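The Shop with a Carpet

My aunt left me the rack, the round table and two months of rent in Lunside. The rest of her things went to my cousins, and they were satisfied with it. I was satisfied too, but it took me a longer time.

The room was an insurance office before she took it. The gray carpet was still from the insurance people, and so was the wall, which she did not want to paint. She said that vegetables bring their own color. In the evening, after closing, she would go over the carpet with a small hand brush, on her knees, and she found onion skin in places where no onion had ever been.

I came with bus 55 on a Monday, very early, with her keys in my glove. I had never sold anything. For eleven years I had typed letters at Overgaard, where they make hinges, and I knew how to write to a customer that his delivery would be late. I did not know how to look at the customer while I said it.

The first thing I did was to put the table where I remembered it, near the wall. It has a white top that looks like marble, and on the lower edge a small piece is missing. I was six when I did that, with a jar of plums. My aunt turned the table so the chip was toward the wall, and for many years my mother did not see it. Now I turned it to the room. It seemed to me that I was old enough.

Then came the man from Breta with the crates, and he asked where is the lady. I told him. He took off his hat and stood there with it, and after a while he carried everything inside for me, even though they only have to carry it to the door. The bill was 479, and I paid it from an envelope on which my aunt had written "October" in green pencil. She wrote on everything with this pencil. She also tested it on the wall sometimes, and I did not let my cousins wash it off.

I wanted to do the rack the way she did it. Apples on the upper tray, close together, so that they hold each other. Cabbages in front of the scallions. Cucumbers lying down and the bitter melons across, piled like firewood. The scallions at the back with their leaves up. I took them all out again and began from the beginning, and I think I did it four times, while the window became light and the first people went past to the tram without looking in.
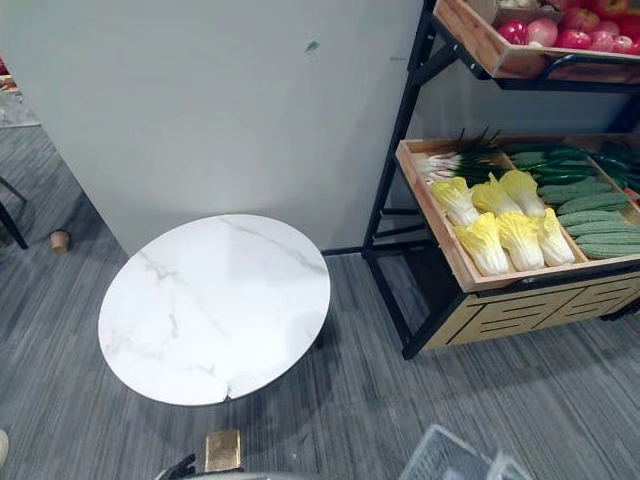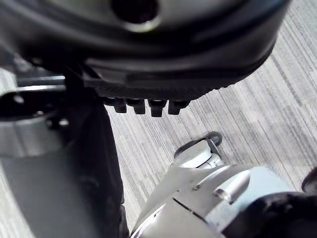
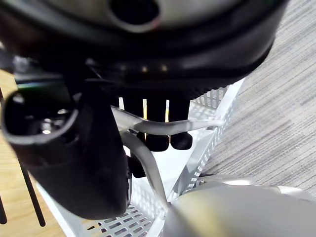

Bitter melon should not be so far to the right, a woman's voice said from the door, for at the right it is only found by people who already want it. I had not heard her come in. On carpet you do not hear anyone, and my aunt had complained of this for as long as I can remember.

"Good morning," I said. "We open at eight."

She had opened at seven for me, the woman said, and she came in and closed the door with her elbow. She wore a long brown coat and carried a net bag with nothing in it. She went to the rack and held one of the melons for some time, with her thumb moving over the bumps.

"Do you know how to cook it?" she asked.

I said no. I said that at home we had always salted it and then given it to the neighbor.

The woman looked at me as if I had told her something about my health. Then she explained it. You cut it the long way and take out the inside with a spoon. You slice it thin, you salt it, you wait until you have washed the dishes from breakfast. Then you press out the water with your hands, hard, and you fry it with egg. My aunt had put also a little sugar, and on this point they had not agreed.

"For how long did you not agree?" I asked.

"Since she opened," she said.

She took two melons and one cabbage. I weighed everything on the old scale, and the needle trembled and I had to wait for it. I told her the price and I looked at her while I said it. She paid in coins, laying them on the round table one beside the other, and when she came to the edge she put her finger into the place where the piece is missing.

"It used to be on the other side," she said.

"I turned it."

She nodded. She pulled the net bag over her wrist and went out, and I saw through the window that she walked in the direction of Prurken Street, slowly, with the leaves of the cabbage looking yellow through the net.

I stood for a while. Then I wanted to move the bitter melons to the left, and I had already one in each hand. But the cabbages were there, and for the cabbages I would have to move the scallions, and it was almost eight. I put the melons back where they had been.

In the evening I fried one with egg. I put the sugar in. It was so bitter that I had to stand up and walk to the sink, and there I ate the rest of it, standing, from the pan. After this I looked for the green pencil and wrote on a piece of paper: less sugar, or more. I put the paper in the envelope for next month and washed the spoon.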